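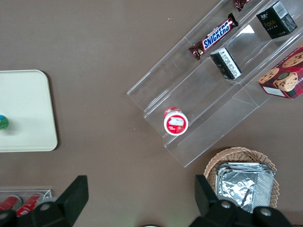 Kitchen & Larder Tips

What a robot's snack table taught me about my own cupboards

I went along to the open day at Trurska in August expecting to be baffled, and came home wanting to turn out the larder. They had a robot working away at a table of ordinary snacks, and I'm afraid I stood there far longer than was polite (my tea went stone cold!). The woman showing us round was very patient with my questions, most of which were about the shelving.

So here are the things I've tried at home since, in no particular order.

Steps for small things. The clear stand with its rising shelves is what I noticed first. A chocolate bar, little black boxes and a red-lidded pot each had a spot, and the front ones didn't hide the back ones. I found a stepped stand in the shop at Udomdale, nearly 18 inches long, and it has gone in the cupboard where the stock cubes and baking bits used to topple over each other. Measure the depth of your shelf before you go, and take off a little for the door hinge. I didn't, and had to go back.

Set it at a slant. The stand on the table ran diagonally, and I've copied that in my corner cupboard, where it suits my reach much better than square to the wall. You do lose a triangle behind it — mine holds the spare bin bags.

Lay your cans down. They had red drinks cans on their sides in a small clear rack. Mine came from Cronin and does for tomatoes as well, though tall tins stick out at the front. Put new ones in behind the old, and wash the rack in warm soapy water with a soft cloth. Scouring pads leave clear plastic horribly cloudy.

A basket for anything flat and slippery. Foil packets never will stand up for me, and a wicker basket keeps the stack together nicely. Line yours with a bit of kitchen paper if you keep anything crumbly in it, and give it a good shake out over the sink now and then. Don't soak wicker; a barely damp brush is plenty.

Keep one tray nearly bare. I've put a pale one by the kettle for whatever I've just got out and mean to put back. It fills up by teatime, I must admit, but at least it's all in one place.

Leave room for your hand. Our guide told us that the gripper needs space either side of whatever it is picking up, and so do I, with my knuckles! I now leave two fingers' width between jars and have stopped knocking over the vinegar.

The handout they gave us, by Zita, has more on spacing shelves, and I'll copy out the useful parts once I've found my glasses.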